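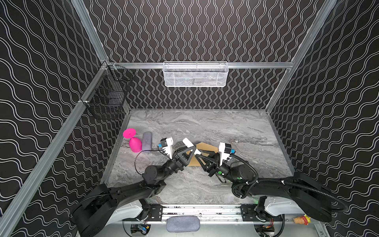 Figure 9.1 Wire baskets mounted beside a work surface.

Chapter 9
Incoming Post and the Correspondence Register

After studying this chapter, students should be able to:
describe the path of a letter from delivery to filing;
distinguish the date of a letter from its date of receipt;
make a full entry in a correspondence register;
state how enclosures, remittances and misdirected items are dealt with.

9.1 The place of post in the modern office

Most organisations now receive the greater part of their messages by electronic means. Paper has nevertheless kept its place in several kinds of business. Signed agreements, court papers, certificates, cheques, medical forms and formal notices are still sent by post, and many customers prefer to write. An office that handles these items badly may lose money, miss a legal deadline or damage its name with the public.

The amount of paper varies a great deal. Manalastas Legal Services, a firm with a single office, receives a small bundle each morning, and the receptionist opens it before the telephones become busy. The Mustina Water Board receives almost 400 items on an ordinary working day and more in December, when its yearly accounts are sent out. The Board has a post room with its own supervisor. The principles set out below apply to both offices, although the number of people carrying them out is very different.

The word "post" is used in this chapter for everything that reaches the office in a cover or wrapper from outside, whether brought by the public carrier, by a private courier or by hand. Internal notes passed between departments were treated in Chapter 8.

9.2 Receiving and sorting

Post should be received at one point only. Where items are left at several doors, no one can later say with confidence what arrived on a given morning. The person on duty signs for recorded items, checks that the number delivered agrees with the carrier's sheet, and moves everything to the sorting table before any of it is opened.

The first sort is made from the outside of the cover. Items are divided as follows:

Items marked private, personal or confidential, which are passed unopened to the person named
Recorded and insured items, which are opened first
Ordinary letters
Large envelopes and packets
Printed matter and circulars
Items addressed to some other person or firm

Items in the last group are returned to the carrier the same day, with a short note of the reason on the cover. If one has been opened in error, it is sealed again and marked "Opened in error", with the initials of the clerk and the date.

Damaged covers need separate attention. A torn flap or a broken seal should be noted before the item is opened, and the note kept with the contents. The carrier's form for damaged post generally asks for the cover itself, so it should be kept as well. 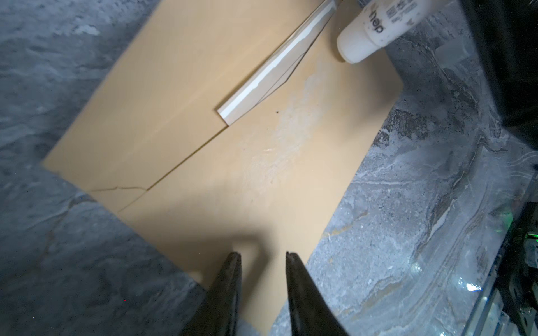 Figure 9.2 Large kraft-paper envelope, flap side.

Strong brown papers are widely used for documents which must travel flat. The clerk should not assume that a large cover holds a single item. It is common for a sender to place a letter, a form and a supporting certificate together, and the smallest of these may remain inside when the others have been drawn out. Every cover is therefore opened along its full edge and looked into before it is put aside. At the Mustina Water Board, opened covers are held until the end of the following working day — a simple rule, and one that has recovered a number of cheques.

When the contents have been taken out, they are fastened together in the order in which they were found. Any enclosure mentioned in the letter but missing from the cover is noted in pencil at the foot of the page, and the sender is told promptly.
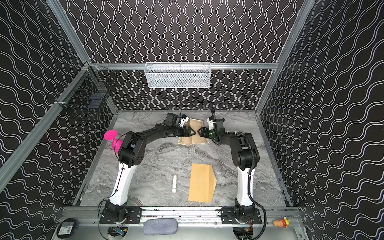 Reading time for Sections 9.3 and 9.4: 8 minutes

9.3 The date of receipt

Three dates may be attached to a letter, and they are often confused. The first is the date written by the sender. The second is the date of posting, shown by the carrier's mark. The third is the date on which the letter reached the office. In most matters involving notice or payment the third is the one that counts, and it is the only one the office can establish for itself.

The date stamp is applied to the first page of each letter, in a clear space near the top right corner, and never over writing or a signature. Certificates, deeds and other documents that must be returned are not stamped at all. A slip bearing the stamp is attached to them instead. The stamp should be changed at the start of each working day by the same member of staff.

Difficulties arise when a period ends on a day on which the office is closed. In one matter handled by Manalastas Legal Services, a tenant's notice was due by 25th April, which fell on a Sunday. The envelope was found in the letter box on the Monday morning and was stamped with Monday's date. The tenant said it had been delivered by hand two days earlier. The firm had no written rule for post found after a weekend and could not show which account was correct. It has since required that all such items be stamped "Found on opening", with the date and time, and that the letter box be emptied by two people.

9.4 The register

A correspondence register is a list of items received, made in the order in which they are opened. It may be a bound book or a table on a computer. In either form, each item is given a number, and the number is written on the item itself. A usual entry contains:

Register number
Date of receipt
Name and address of sender
Date and reference of the letter
Subject, in a few words
Enclosures
Department or person to whom passed
Date of reply

The following entries are taken from the register of Fleda District Hospital.

293. Rukell Printing Works. Price list for appointment cards. No enclosures. Passed to Supplies.
569. Mustina Water Board. Account for the laundry block. One enclosure. Passed to Finance.

Numbers run on from the first working day of the year and are never used twice. If an entry is made in error, it is ruled through with a single line so that it can still be read, and the correct entry is made on the next free line. Bound registers of 500 entries are convenient for a small office, and the first and last dates should be written on the spine when a volume is full.

Circulars and trade lists are not usually registered. Some offices also leave out routine payments where these are listed separately by the cashier, but the rule must be written down and followed by everyone who opens post.
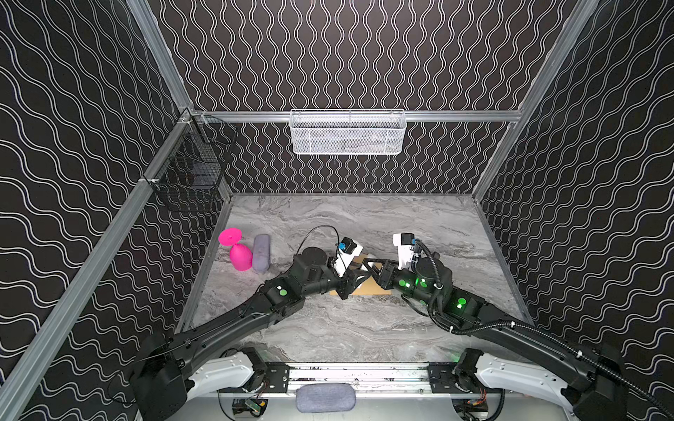
Should a letter be registered if it arrives after an email with the same text?

The paper copy is registered in the usual way, with a note of the date of the email. The two are then filed together, and the earlier date of receipt is shown on both.

9.5 Distribution

Once registered, post is placed in trays or baskets arranged by department. The arrangement should follow the order in which the messenger makes the round. Labels give the name of the department and never the name of an individual, as staff change more often than departments do. Urgent items are carried by hand and signed for.

A letter that concerns two departments is sent to the one responsible for the reply, and a copy goes to the other. The register shows both. Where responsibility is in doubt, the supervisor of the post room decides the same day, and the letter does not go back to the sorting table. The methods used to follow a letter from this stage until the reply has been sent are considered in Section 9.6.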